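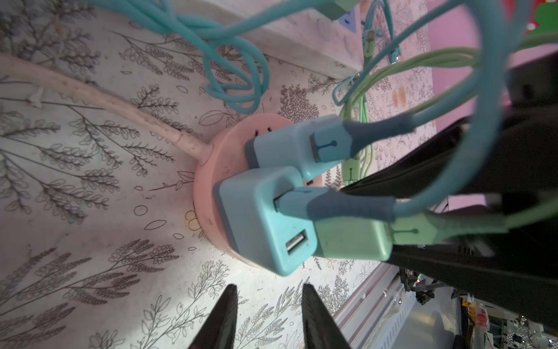
Plugging In, Slowly: A Conversation with Tonantzin Zamudio

19 Nov 2022

Tonantzin Zamudio apologized twice for the coffee before we had even sat down, and then once more after I had finished it and asked for a second cup. She runs Drititer out of a former upholstery shop in Plarnville, and the big cutting tables are still there because it would have cost too much to get them out the door. She talks with her hands, and she had a USB plug in one of them for most of the afternoon.

Drititer sells one thing, more or less. It's a kit called the Dilent, a pair of small robot arms with two-finger grippers and a little camera at the wrist, sold to schools, repair shops and people with a spare room and a lot of patience. The full kit is $2,456. The single-arm version is $813 without the rail, and Zamudio would rather you didn't buy that one.

"I'll sell it to you," she said, laughing. "I'll put it in the box myself and wish you well. But you'll be calling me by the second week asking for the other arm, because the first thing everybody wants to do is hold something still with one hand while the other hand does the work. We all grew up with two!"

What got me out to Plarnville was the set of practice jobs that comes with the kit, and the cable job in particular. Other desktop arms I've tried arrive with foam blocks to stack. Dilent owners are told to go find a power strip, a couple of USB chargers and whatever cords are lying in the kitchen drawer, and to get the arms to sort out which plug goes where.

Zamudio does hers on a white surface printed with gray leaves and ferns, with a round pink power strip and two light blue wall chargers plugged into the top of it. The cords are blue, turquoise and pale green, and they tangle about as badly as cords do at home. I asked whether the leafy print was chosen to make life hard for the camera.

"Oh, I wish I could say I was that clever. I like the leaves! But yes, it does help, in a mean sort of way. If you train on a plain gray mat, you get an arm that is very good at plain gray mats. Then you take it to somebody's house and there's a tablecloth, and the poor thing has no idea where the table stops."

The trouble with cords, she went on, is that they won't stay where you leave them. You can tell an arm exactly where a block is and it will still be there a minute later. Pull on one end of a cable and the other end swings around and knocks something else. A USB plug has to go in the right way up besides, and the gripper can't feel its way around the edge of the port as a person does in the dark.

Software is the department of Iraís Camacho, who joined us halfway through with a sandwich. She is the one who answers the support mail, and she was franker than I expected about the cable job. "It's in the book as lesson 18, and people skip straight to it," she said. "Please don't. Do the cups first, do the clothespins. I get letters from people on day one who are furious with a plug."

I asked how long lesson 18 takes a beginner who has done the cups and the clothespins. Camacho chewed for a while. "A few weekends to get a plug you're proud of. The tangle is longer. I have a tangle at home that I'm still working on, and I wrote the thing."

The company's best customer so far is a community college in Salinas, where Apolinar Cisneros teaches an evening class with four full kits. I reached him by phone later in the week. He likes the arms and had a complaint all ready for me, concerning the fingertips, which come to a narrow point and are wonderful for getting hold of a thin plug and not so wonderful for anything smooth and round. His students wrap theirs in rubber bands. He'd also like a printed manual. "Mine's on a tablet, and the tablet is always charging when I need it. You see the irony there."

Zamudio winced when I passed that along. A wider fingertip has been promised since July, and she says it will go out free to everyone who already owns a kit. The printed manual she is less sure of, as the last one ran long and the shipping was terrible.

She walked me out past the cutting tables, still holding the plug, and stopped at the door to tell me about her mother's living room, which has one outlet behind the sofa and, she swears, eleven things plugged into it. She is taking a Dilent there over the holidays.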